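Forums > Automation > Product Talk > Sorting and Picking
Home | New Posts | Members | Search

Urico two-hand sorting kit – worth it for a small returns line?
Started by beltside_mo, December 4, 2019

beltside_mo wrote:
We have been looking at the Urico kit for our returns area. It comes as two hands, wrists, the controller and one license for their sorting software. Skallex is the dealer in our area and they quoted us 33 days for delivery. The job would be soft and odd-shaped items coming down a short belt and going into bins. Has anyone run one for longer than a demo?

gantry88 wrote:
We ran one for 4 months. Hardware was fine. The software wants every bin taught again if you shift it even slightly, and our people shift bins all day. Ask Skallex if the newer release fixes that. They told us March and then stopped answering.

beltside_mo wrote:
Good to know. Our bins sit on the floor right against the conveyor, so they do get kicked. I have the kit on trial at our test bench now, with blue bins along the near side of a green belt and another one past the end, set higher. Paper rolls are one of the trial items.

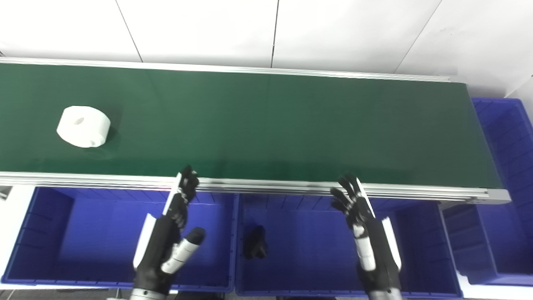

The part I like is that both hands can work over the near rail, so I don't have to give up floor space on the wall side. What I haven't settled is whether two hands buy me anything on items this light.

gantry88 replied that two hands only paid off for them on bags and floppy boxes. For anything that rolls or is easy to pinch, one hand did the work and the other waited. If most of your mix is like that, buy a single arm with a plain two-finger gripper and keep the change.

tapeandlabel wrote:
I don't agree with that. We handle a lot of soft packs and a two-finger gripper crushes them. The Urico fingers wrap around the item, and you can turn the grip force down per item type. Our damage count dropped after we switched. The second hand also lets you turn an item over to find a label, and a single arm can't do that without a fixture.

gantry88 wrote:
If you need to read labels, sure. He didn't say he did.

beltside_mo wrote:
Some do have labels. Maybe a third of the mix. The rest gets sorted by shape.

northdock wrote:
Look at Flumitz before you sign. Their kit is one arm, but the bin teaching takes one pass with a marker card on each bin, and you can move a bin and show it the card again. We got 158 picks an hour on mixed returns. It is slower on flat envelopes. Support is by email only – that is my main complaint.

tapeandlabel wrote:
158 is low for one arm. What belt speed?

northdock wrote:
Slow. We stop the belt for each pick. We could index it faster, but the camera loses shiny bags under our lights.

beltside_mo wrote:
We get glare off our belt too. Does a matte belt help, or is it the bags themselves?

northdock wrote:
For us it was the bags. We moved one light and it got better. Try that before you pay for a belt.

gantry88 wrote:
One more thing on Urico. Check what the license covers after the first year. Ours didn't include new item types, and we found out when we tried to add one.

beltside_mo wrote:
I'll ask Skallex for that in writing and see if they'll extend the trial so I can run bags and boxes as well. Will post numbers when I have them.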